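Olga Sampaio on linen, bad soap and giving up white tablecloths

I got to Olga Sampaio's place at 4, which she had told me was the only sensible hour, because by then the ironing is done and the kettle is on. She mends and restores old household linen for a living (tablecloths, napkins, pillowcases, the odd christening gown) and I've wanted to talk to her ever since a friend showed me a napkin she'd fixed and I couldn't find the hole. I really couldn't! I held it up to a window and everything.

She learned from her aunt in the back of a shop called Leitão, which sold curtains out front and did repairs if you knew to ask. "I was seventeen and I thought I'd be there for a summer," she told me. "My aunt gave me a pillowcase with a tear in it and said to make it go away. It took me two days and it looked like a scar."
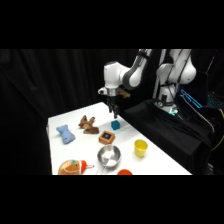 Page last changed: April

I asked what happened to the pillowcase and she laughed and went to get it. She still has it, scar and all, and she uses it to wrap her good scissors. The stitches are huge. I found this very comforting, as someone whose own darning looks like a spider fell asleep on a sock.

Most of what people bring her is tablecloths, and most of those have been sitting in a drawer with a stain for years. "They come in and they apologize," she said. "They say, it was wine, it was my brother-in-law, it was a wedding. I don't need to know whose fault it was. I need to know what they put on it afterward."

What they put on it is usually the trouble. Salt, club soda, lemon juice, hair spray, some powder from under the sink, all on the same spot, one after the other. Olga's own method is so plain I felt a little cheated: cool water, a mild soap, a long soak, and then another long soak. She'll go four rounds on an old stain before she thinks about anything stronger. For years she bought a plain bar called Akitz, and when the shop near her stopped carrying it she went through seven other soaps before she found one she could live with. (She wouldn't tell me which. "It smells awful, you won't buy it.")

We got onto ironing, which I had planned to skip, and I'm glad I didn't. She irons linen damp, on the wrong side first, and she never folds a tablecloth along the same line twice in a row. "The fold is where it dies," she said. "You open an old cloth and there's the cross, right down the middle and right across. Every thread there is tired." Now she rolls the big ones around cardboard tubes, which she gets from a fabric store called Clarnard that is happy to be rid of them.

Her tools fit in a cookie tin. Needles, beeswax, a thimble that's too big for her, and a little wooden darning mushroom that I tried to buy from her on the spot. No luck.

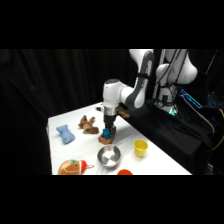

On what she won't fix

She does say no to people. Scorch marks, mostly, and anything that's been bleached over and over. "When it's bleached to death you put the needle in and it's like sewing paper," she said. "I could take the money, but it would come back to me in a month with a new hole beside the old one."

She also turned down a big job from a hotel, the Irnaton, that wanted all its napkins patched by machine and fast. She told me this without any drama at all while pouring more tea. She doesn't dislike machine mending, by the way. Her own sheets are all patched that way and she says they're perfectly fine for sleeping on.

Then I asked what she puts on her own table, expecting something gorgeous, and she pointed at a brown checked cloth with a coffee ring on it. "I gave up white at home years ago. I want to eat my soup." She does own a white one, her grandmother's, and it comes out for birthdays. Her grandson spilled beet juice on it last time, and she says she was in the kitchen with a basin before he'd finished saying sorry.

I'd brought a tea towel of my own with a rip near the hem, hoping she might show me a stitch or two. She looked at it, turned it over, and handed me a needle. I stayed until 7, and the rip is closed, more or less, and she only made me take it out twice.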